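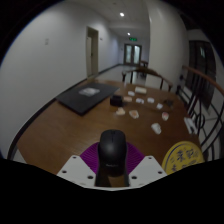
Welemlow, February

Minutes, residents' association, winter meeting. Started 7:05 pm, upstairs room at the library. Notes by R. Gittins, typed up same night so forgive the state of them.

Chair: Apolinar Mendoza
Minutes: Rhiannon Gittins
Apologies: the two households from Zepeda Court, plus the parks person from the town, who sent a note (see item 4)

1. Last minutes
Read, one fix. Bench on Grasus Lane is being repaired, not removed. Approved as corrected.

2. Money
Balance OK. Paid out since last time: $70 for printing the fall newsletter, $40 for road salt. Insurance renewal due next month, $400, same as last year. Agreed to pay it straight away and not wait for the reminder. Apolinar to sign.

Question from the back about whether we still need the PO box. Gets maybe two letters a month and one is always the water company. Left for now, look at it again when the rental comes up.

3. Brinent Street drainage
Long one. Water still standing at the low end by the mailboxes after any real rain. Town came out and cleared the grate in the fall, fine for a couple weeks, then leaves again. Residents at the bottom of the hill say it comes over the curb now and into two driveways. One garage had water in it at New Year.

Points made, not in order:
- grate is too small for what comes down the hill
- the new paving at the top made it worse (disagreement on this, some say it was always bad)
- town will only raise it up the list if there's a written record, dates and photos
- could we clear it ourselves. Yes, from the top only, nobody is to lift the grate

Agreed: one shared log. Anybody who sees standing water writes down the date and time and how far up the curb. Rhiannon to set up the sheet and send the link round. Paper copy on the board by the mailboxes for those who don't do email. Apolinar to write to the town engineer with what we have so far and ask for a site visit before the spring rains.

Somebody asked about sandbags. Town yard gives them out, you have to fill your own. Limit per household, didn't catch the number, will check.

4. Plant sale
Parks note read aloud. We can have the green again, same spot, but stay off the new grass on the north side and everything gone by 3 pm. No stakes in the ground because of the sprinkler lines.

Last year ran out of tomatoes by 10:30. Propose to start more this time. More than 200 seedlings is the aim, split between whoever has a sunny window. Seed trays in the shed, need washing. Potting mix to be bought in bulk, Apolinar has a truck.

Prices: keep herbs where they were, peppers up a little. Long talk about whether to price in round numbers so we need less change. Carried, round numbers.

Labels were a mess last year, marker ran in the rain. Pencil on wooden sticks suggested. Try that.

Still short of people for the early set up. Sign up sheet went round, came back with four names. Will go round again.

5. Parking on Grasus Lane
Same complaint as before, cars both sides on school pickup and the trash truck can't get thru. Missed collection twice. Suggestion to ask for no parking on the one side, afternoons only. Two people at the school end against, they have no driveway and park there. Fair point. No vote. Apolinar will talk to the school office first and see if they'd put something in the parent email. Back on the agenda next time.

6. Newsletter
Spring issue. Copy to Rhiannon by the end of the month, short please, last time one piece ran to two pages. Wanted: drainage update, plant sale date once confirmed, something about the lending shelf. Recipe page stays, people like it. Lost cat notice can come out, cat is back.

Also somebody wants an ad for piano lessons. OK for residents, no charge, quarter page at most.

7. Lending shelf
Getting full. Books fine, but people are leaving old DVDs, a broken fan, half a jigsaw. Clear out needed. Agreed a sign: books and puzzles only, puzzles complete. Tape on the left hand door is coming off, needs a proper hinge. Offer of a hinge from Brinent St, accpeted with thanks.

8. Any other business
- Streetlight out at the corner of Brinent and Grasus. Reported online, no reply yet. Report again, they go by number of reports.
- Coyotes seen early morning on the trail. Keep small dogs on a leash.
- Room key has to go back to the front desk by 9 now, not the drop box.
- Thanks to whoever brought the lemon bars.

Next meeting: same room if we can get it, April. Rhiannon to book.

Closed 8:50 pm.

To do
Apolinar: insurance, letter to engineer, school office, potting mix
Rhiannon: water log and link, sandbag limit, streetlight, newsletter, room
Everyone: wash a seed tray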